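Why does a wooden floor creak?

Walk across an old wooden floor and it may squeak under your feet. A floor made of planks looks still, but wood is always moving a little.

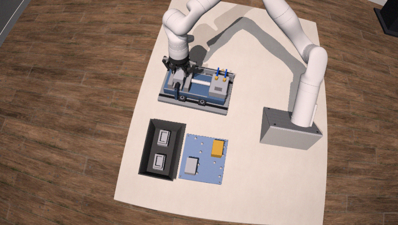 HOMES AND BUILDINGS

Wood comes from trees, and a living tree is full of water. Before planks are sold, most of that water is dried out. Even so, wood goes on taking in damp from the air and letting it out again.

In damp weather a plank swells and gets slightly wider. In dry weather it shrinks, and small gaps open between the boards. Planks change much more in width than in length.

The planks are often held down by nails. When a board shrinks, it can work loose. Step on it and it rubs against the nail or the board next to it – that rubbing makes the creak.

The old hall at Pumbridge has 134 floorboards, laid in 1465. They creak most in winter, when the heating dries the air, and least in a wet August.
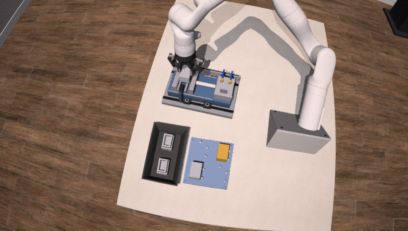

Readers at Clirkwood School asked whether a creaky floor is dangerous. Usually it is not, but a board that feels soft or bends a lot should be shown to an adult.

Related explainers
Why do doors stick in wet weather?
How old is a tree?
What is sawdust used for?
Why does metal rust?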